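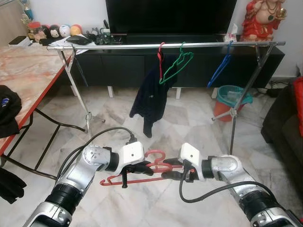 Red hanger, chrome rack behind, dark navy or black top already up.

Print this page
E-mail this page

Tuesday, December 5, 2023
Sarau room, clothes hanging. A. Hidayat

Rack is across the room in front of the TV cabinet. Using the plastic hangers only. The order on the rail is free, but log it before each start. 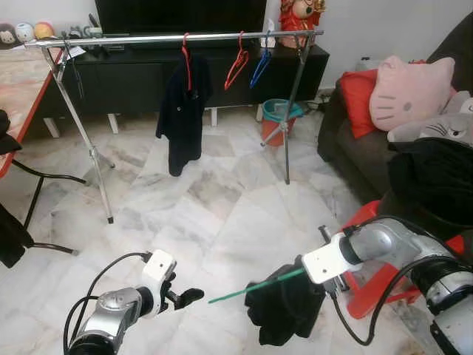

Rail with one top up. Empty red and blue hangers beside it.

Dark clothes on a dark cabinet are hard to pick out in the stills. Ask Foulkes for three light shirts. Small sizes bunch up at the shoulder, so set the collar first and then pull the sides down. 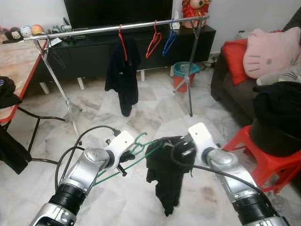
Green hanger with a black piece on it, rack behind.

Clothes waiting to be hung go in the black bin on the red stool by the sofa.
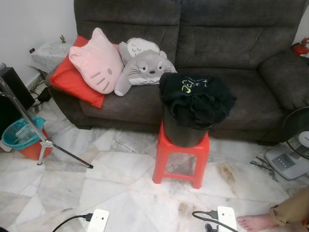
Keep the stool in that spot so the walk to the rail stays the same. Notes go in folder 203. Anjani to bring more hangers.

Print | E-mail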